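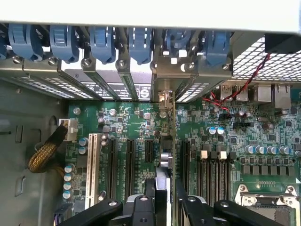
5 min read

Ticket: Opinion pieces going out under the World News label in the morning digest
Product: Demissie foreign affairs digest, email edition
Opened by: Ivana Zapata, world desk
Handled by: Otis Okafor, newsroom support
Priority: High
Status: Closed, with one follow-up open

Original report, 6:52 a.m.

This morning's digest went out with a guest column on the presidential run-off listed as a straight news item. It is the second story down, with the World News label and no author name. The column argues that the losing party should refuse to recognize the result. Without the Opinion label it reads as if that is our reporting.

Readers have started writing in. One is from a press attache at an embassy who wants to know when we took a side. I need to know whether this can be corrected in the web copy right away, and whether it is going to happen again tomorrow.

The column is labeled correctly on the site. The label is only wrong in the email and in the web copy of the email.

Ivana

7:05 a.m. - Otis

I have it. I changed the label and added the byline by hand in the web copy of the digest. Please reload and check it. The email itself can't be pulled back once Bitlow has sent it.

Questions:
Was the column filed as Opinion from the start, or was it moved?
Did anyone edit the digest by hand before it was sent?
Are there other items in today's digest that look wrong?

7:16 a.m. - Ivana

Web copy looks right now, thank you.

It was filed as News by mistake last night when it came in from the writer's agent. Marama Tapsell on the late desk caught it and moved it to Opinion before it was published. It has never been on the site under News.

No hand edits that I know of. The digest has 10 items, and I have checked the other nine. The labels are right. The summary on the ceasefire talks ends in the middle of a sentence, but that has been happening for a while and I can open a separate ticket for it.

7:40 a.m. - Otis

Notes so far.

The digest is built from the Skirutus feed, which takes stories from the publishing system and passes them to Bitlow. Each story has a section field and a label field. The site shows the section. The email template shows the label. The label is supposed to be filled in from the section.

For this column the section says Opinion and the label says World News. So the move changed one field and left the other where it was.

The missing byline looks like the same problem. The template only prints an author name when the label is Opinion or Analysis. News items go out without one by design.

8:10 a.m. - Otis

I tried to repeat it on the test site.

Test 1. Filed a dummy story as Opinion and built a digest. Label correct, byline shown.

Test 2. Filed a dummy story as News, waited for it to show up in the feed, moved it to Opinion, built a digest. Label wrong, no byline. Same as the report.

Test 3. Filed as News, moved it to Opinion straight away, built a digest. Label correct.

The difference between tests 2 and 3 is whether Skirutus had already picked up the story. It checks for new stories every 14 minutes. If a story is moved before the first check, everything is fine. After the first check the label stays as it was.

8:22 a.m. - Marama Tapsell

I'm off shift but saw this. I moved the column at least half an hour after it came in. I was finishing the live page on the vote count and didn't get to it sooner. I changed the section in the story settings and saved, the same way I always do. I don't see a label field on my screen at all, so I would have had no way to check it.

8:31 a.m. - Otis

You did it right. The label field is hidden for editors. I can see it only with an admin login.

Ivana, to be safe for tomorrow: if a story has to change section after it is filed, please make a new copy in the correct section and delete the first one. I tested this and the label comes through correctly. It is extra work for the desk and I don't want it to be needed for long.

8:47 a.m. - Ivana

Passed on to the desk. We have two columns and an editorial planned for tomorrow, all on the run-off, so this is bad timing.

How many people got the email? The standards editor is asking, and I would like to send a correction to the same list and nobody else.

9:15 a.m. - Otis

The email goes out in batches by time zone. Ivana's message came in while later batches were waiting, and the hold I put on them at 7:01 took effect. Bitlow shows 662 delivered before the hold. The rest received the corrected version after you approved the web copy.

I have saved those addresses as a separate list named "run-off correction". You can send to it from your own account.

9:50 a.m. - Ivana

Correction sent. Text for the record:

"An item in this morning's digest about the presidential run-off was labeled World News. It was an opinion column by a guest writer and should have been labeled Opinion. The views in it are the writer's own."

11:30 a.m. - Rangi Tamihana, feed maintenance

Found it. When a story changes, the feed is meant to compare every field and update whatever is different. The label was left out of that comparison when the Analysis label was added in January. New stories get the label, changed stories keep the old one.

The fix is one line. I have it on the test site now. Otis, please run your three tests again.

11:58 a.m. - Otis

All three pass. I also tried News to Analysis, Analysis to Opinion, and Opinion back to News. Labels are right and the byline comes and goes as it should.

1:20 p.m. - Rangi

Live. I also ran a check on stories already in the feed and corrected the labels on the ones that didn't match. Most were old Analysis pieces. None of those is queued for a digest.

Next morning, 6:35 a.m. - Ivana

Digest is out. Both columns and the editorial have the Opinion label and the right names. One of the columns was moved from Analysis late in the evening, without making a copy, and it came through fine - so I have told the desk to go back to the normal way of moving stories.

6:44 a.m. - Otis

Thanks. Closing this one.

Follow-up still open: Manaia Hinds is looking at making the label visible to editors on the story settings screen, read only. The cut-off summary on the ceasefire item has its own ticket under Ivana's name.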